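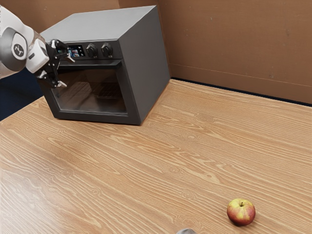
Dark gray oven, light tabletop.

November. Rain until 4, then wind. Drove out to Hurirlow in the morning to look at the heating bill with Florencia. It came to 3,525 for the year, more than I had put aside. She thinks the boiler will go two more winters. I am not so sure.

Stopped in Hosten on the way back for stamps and lamp oil. The road past Molitz is still closed, so it took 40 minutes longer. Ate a sandwich in the car.

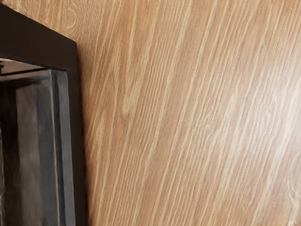
Wood grain, running on the diagonal.

Agnes Hepburn called after supper. Her brother has sold the McIver place and she has until spring to clear the barn – most of it is hay rakes and old windows. I said I would take two of the windows for the cold frame. Must measure first.

Read a little. Knee sore again. Bed at 10.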